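FSM 214: Cold Storage and Food Safety
Unit 5 handout: Temperature control in small kitchens
Prepared by Hiwot Mekonnen; lab sections led by Danang Mangundap

5.1 Scope

This unit covers refrigerated holding in kitchens that do not have a walk-in cooler. Freezing and blast chilling are in Unit 6. Read the Simanjuntak chapter on heat transfer before the lab; the terms load, recovery time, and setpoint are used as defined there.

5.2 Growth and temperature

Most bacteria that cause foodborne illness grow fastest between 40°F and 140°F. Refrigeration slows growth but does not kill the organisms. Listeria monocytogenes continues to grow at refrigerator temperatures, so ready-to-eat foods have a time limit as well as a temperature limit. The limit for perishable food left at room temperature is 2 hours in total, counting all periods out of the unit.

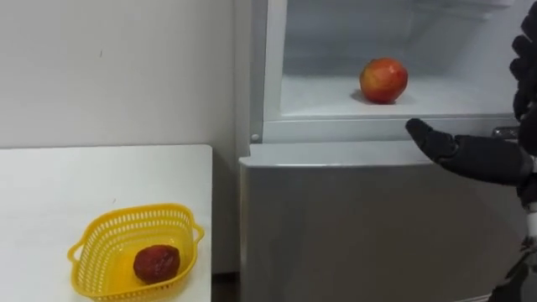
Recovery time is the interval between closing a compartment and its return to setpoint. It depends on how long the compartment was open, the room temperature, the humidity, and the mass of food inside. A full compartment exchanges less air than an empty one, but blocked vents cancel the benefit. With an upper compartment standing open and its white interior exposed to the room, cold air spills out at the bottom of the opening and warm air enters at the top. Moisture in the incoming air condenses on cold surfaces and adds to the load. For the lab, record air temperature at the top and bottom shelves separately.

5.3 Thermometers and logs

Air temperature changes faster than food temperature. A reading taken right after an opening overstates the temperature of the food. Use a probe in a sealed bottle of water or glycol for the log, and a bare probe for recovery curves. Check each probe in an ice slurry (32°F) before use. The Verkard probes in the lab have a slow response; wait for a stable display.

The course data set, compiled by Kartini Sopacua, has 339 readings from 20 units. Of these readings, 82 were above 40°F. Plot them by shelf position before computing any averages.

5.4 Compartments and placement

Raw meat goes on the lowest shelf, in a container that holds drips. Ready-to-eat food goes above it. Where a unit has more than one compartment, measure each one. Do not assume that they share a temperature, even if they share a compressor.

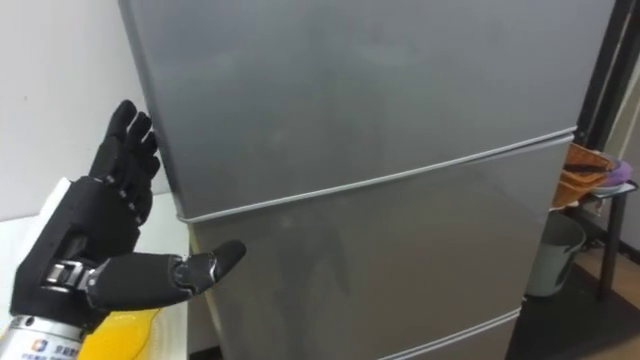 Fig. 5.2. Silver-gray refrigerator with a middle door.

5.5 Lab preparation

Bring the blank log sheet and a timer. Work in pairs. One person handles the door; the other reads the display. Open the compartment for one minute, close it, and record at one-minute intervals until three readings in a row agree. Repeat with the shelves loaded. Report both curves on the same axes, with units. Send missing-data questions to Ngân Vi before the May review session.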